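Vallside Backdrop Letters, Large

Thick cutout letters for curtains, partition walls and exhibition tables. The Vallside range is supplied as single characters, upper and lower case, in mixed colors. Each letter is cut as one flat piece with square edges and a plain, unprinted face.

Letters are ordered by character. Specify the case and color of each one in the order notes; if no color is given, the warehouse picks an assortment. Two heights are available, and both can be used in the same display – the larger size is normally set on the lower row.

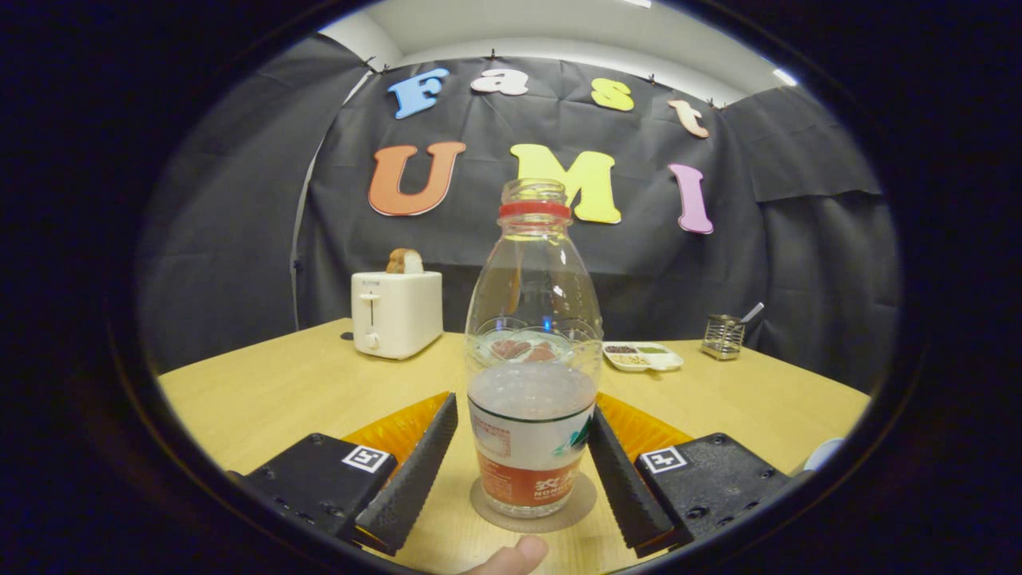
Reading time: 3 min

On a black curtain, pale colors hold up well. The upper row reads "Fast" with a light blue F and a yellow s, and the lower row reads "UMI" in bigger letters, in orange, bright yellow and pink. The curtain is pinned along its top edge and hangs in loose folds behind a light wooden tabletop.

Mounting
Fabric: use the Garrido pin set, 10 pins per pack. Allow three pins for a wide letter such as M.
Painted board: use the Etetti removable pads, 18 per sheet. Wait five minutes before releasing the letter.
Hung fabric moves, and a long row may drop toward one end. Set the first and last letters, check the line with a cord, then fill in between.

Care
Wipe with a dry cloth. Store flat, away from toasters, lamps and other sources of heat. Do not fold.

Delivery
Standard colors ship from the Eslow warehouse in around 10 working days. Peach and light blue were added to the range in August.

Product contact: Bautista Riquelme
Page updated October 19, 2021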